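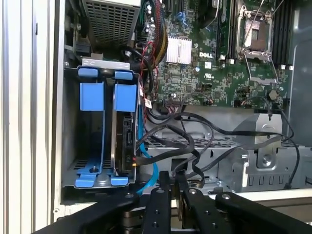
Open the Side Panel Before You Throw It Out

Opinion > Home Tech > Repair

14 comments · Share · Save

I think everyone who owns a desktop computer should take the side off it once, and I'd go further and say the best machine to do it with is a dull gray office one. The kind that sat under a reception desk for years with a sticky note on it. I love these things! I have had more pleasure out of secondhand office Dells than out of any computer I ever bought new, and most of that pleasure came with the panel off.

Take the blue plastic. Somebody at a big company decided that the parts you're meant to grab would be bright blue, and then put them inside a box most owners will never open. A blue carrier for the hard drive, standing up in a gray metal cage, with a handle block on the end and long rails down the sides. The first time I saw a pair of those I had never touched the inside of a computer in my life, and I still knew exactly where to put my fingers. You squeeze, you pull, and out comes the drive with everything you've ever saved on it, about the weight of a paperback. Then there's often a second carrier beside it with nothing in it at all. An empty drive slot is an invitation. It has been sitting there since the day the machine was bought, waiting for you to have too many photos.

Compare that with my last laptop, which I gave up on after an evening with a hair dryer and a guitar pick. I'm not against laptops (I'm typing on one). I just object to being treated as a trespasser in something I paid for.

We run a small repair table here in Gornetholm, Friday evenings, in the back of the Adell building next to the bike shop. People bring in lamps and toasters mostly, but every week there's at least one old tower. The owner nearly always says the same two things, that it's slow and that it's probably not worth it. So we unplug it, lay it on its side, open it up, and I hand over the screwdriver. I try very hard to keep my own hands in my pockets after that, and I'm bad at it.

What people notice first is how much air there is. They expect a solid brick of electronics and they get a green board, a finned metal heatsink, a power supply behind its grille, and a lot of cable. The cable is where my enthusiasm runs into trouble, I admit. Black data cables never lie the way you want them to. They droop over everything, they catch on your sleeve, and there's always one whose far end you have to trace twice. Some people spend whole weekends tucking theirs out of sight with little ties. I say leave them. Thick power leads in red, yellow and black are supposed to look like that, and a bit of a tangle tells you a person has been in there doing something useful.

I do understand the case against all this. Old towers use more electricity than a tiny new box. Some can't run current software without coaxing, and a drive that has been spinning for 9 years should be copied before you do anything else, tonight if possible. A friend from the Gachanja library, where they replaced a whole row of public machines in October, told me I was romantic about scrap. Fair enough! But she also let me have two of them, and one now does the accounts for a dog groomer.

My answer is that the machine is only half of what you get. A new box gives you a faster computer. An old one with a blue handle in it gives you a Friday evening after which you know what a drive is and which cable feeds it, and you stop being afraid of the thing. I've watched a man who claimed he couldn't change a fuse swap a drive in 3 minutes and then ask if he could do it again.

The city's Drunero collection scheme will take your tower for nothing, and when it's truly dead that's where it should go. Before that, though, shut it down, pull the plug, find the latch, and have a look. Touch some bare metal on the case before you touch anything else. Take a picture of where the cables go, and another one when you think you won't need it. Blow the dust out on the porch and not in the kitchen, as I have been asked several times to remember.

And if you find an empty slot in there, put something in it.

Related
- Is a used office chair ever a bad idea?
- What to ask before you buy a secondhand monitor
- The drawer of mystery chargers: a defense
- Toasters we could not save

Shared 1,000 times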